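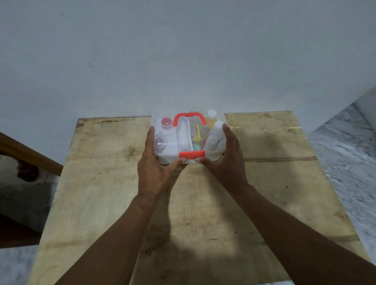
How often does the palletizing cell at Multgate get a full service?
Every 300 hours of run time, with a shorter check at the start of each shift.

Multgate's palletizer gets a new service routine

June 2024

I finally got over to the Multgate warehouse in Drernmont to catch up on the palletizing cell, and there's news! The cell has moved to a new service routine, it has a new set of suction cups, and the vacuum fault that was driving the whole packing end up the wall in May has been tracked down. If you've been following along since they installed the thing, you'll know I've been nagging them for an update for ages (sorry, Yasir).

Quick refresher for anyone new. It's one robot arm on a pedestal, one infeed conveyor, two pallet spots with a light curtain across each, and a fence around the rest. The gripper is a flat vacuum head made by Plolix, with rubber cups underneath and a foam seal around the outside. Cartons come down the line, the head picks them up, and they go on the pallet in whatever pattern is loaded. When it's happy it's kind of hypnotic. I could've stood there all morning.

It was not happy in May. Yasir Mirani, who looks after the cell on the day side, told me the head had started letting go of cartons halfway across, and only the bigger ones, and only sometimes. The robot would feel the vacuum drop, stop dead, and sit there with its red light on until a person came over, cleared the carton and pressed reset. Then it would run perfectly for an hour and do it again. Anybody who has ever taken a car to a mechanic and had the noise disappear knows how annoying this is!

They swapped the cups first. Made sense, they were due anyway, and a couple had gone stiff around the lip. That helped for a day or so. Then they cleaned the filter, which was gray with cardboard dust, and that helped too, but the drops came back. The culprit was the vacuum hose, up where it bends around behind the wrist. There was a split on the inside of the bend that opened only when the arm reached across to the far pallet. Standing in front of the cell with the arm parked, you couldn't see it and you couldn't hear it either. Damian Wilczyńska found it by locking the cell out, moving to the back side of the arm and bending the hose by hand, an inch at a time, until it gaped open.

So, new hose, routed with a looser bend and one more clip. They also turned the hose clamp so the screw head faces outward, which sounds like nothing, but before that you had to take off a cover to get a driver on it. Damian was more pleased about the clamp than about finding the leak, I think.

The bigger change is the routine. Before this, the cell got a full service whenever there was a slow afternoon, and you can guess how many slow afternoons there are at a place like Multgate. Now it goes by the hour counter. The counter read 3,466 when I was there, and there's a strip of tape next to the display with the next service number written on it in marker. Low tech, and I love it.

A full service takes the two of them most of a morning. Cell stopped at the end of a pallet, arm sent to its service position (low, head facing out toward the gate), power locked off, air dumped, and both of them hang their own lock on the box. Yasir waits for the gauge to drop to zero before he opens the gate, and he taps the glass while he's doing it, every time. Then the head gets wiped down, each cup gets squeezed and looked at, the foam seal gets checked for flat spots, and the filter comes out. The hose gets bent by hand along its full length, and yes, that line was added to the sheet after May. After that they look over the cable wrap, the pedestal bolts, the conveyor sensor and the light curtains.

Small stuff travels in a clear plastic case with an orange-red handle, and it goes on the old plywood table by the wall. That table has had a hard life. Stains all over the far edge, scuffs everywhere, and I'm told it will be thrown out over Damian's objections. The case is the good part, though. You can see the little bottles and round tubs through the sides without opening it, so when something's running low you spot it before you're standing inside the fence with your hands full. They used to keep it all in a deep metal drawer. I've got a drawer like that at home and I haven't seen the bottom of it in years.

One thing I asked about was the cups, because a couple of you wrote in wondering whether you can get away with changing just the bad ones. Multgate used to. Now they change the full set, and Yasir's thinking is that a new cup stands a bit taller than a worn one, so if you mix them the head doesn't sit flat on the carton and the old ones leak even more. The ones that come off and still look decent go in a bag for test picks. Everything else goes in the trash.

Restarting is slower than I expected. Tools counted back onto the table, gate shut, locks off, air on slowly. Then they run the arm at crawl speed with no cartons, watching the hose through the far-side reach, and after that one carton at a time, picking the biggest size on the schedule because those were the ones it used to drop. Only then does it go back to full speed. Yasir stayed by the gate for the first full layer with his arms folded. When the layer was done he walked off to get coffee, so I took that as a pass.

And how's it doing? On the last full shift before my visit it moved 1,204 cartons with no vacuum stops logged. That's one shift, I know, and Damian was very firm that I should say so – he wants to see it get through a couple more service intervals before anyone calls the fault closed. Fair enough. The old hose is hanging on a nail by the electrical cabinet with the split facing out, for new people to look at.

There's more coming too. The sister cell over at the Sial site has the same Plolix head and the same tight bend in the hose, so it's getting the new routing next, along with a copy of the service sheet. Damian is going over to do the first one with the crew there. They run smaller cartons and haven't had any drops so far, but the hose is the same age and he'd like to get a look at the inside of that bend.

They're also talking about adding a vacuum reading to the start-of-shift check, so the operator writes down the number with a test carton held up and you could see it sliding over a few weeks. Right now the shift check is just looking and listening: cups, hose, lights, anything loose on the floor inside the fence. I asked if the reading could be logged automatically and got a look from both of them that I'd translate as "one thing at a time." (It can, apparently, but the controller needs an update first and they don't want to touch it in the middle of the busy stretch.)

I'll go back once the Sial hose is done and let you know what they found in there. If you run a similar head and you've had drops on the long reach, send me a note with how your hose is routed and I'll pass it along to Yasir, he said he'd like to compare.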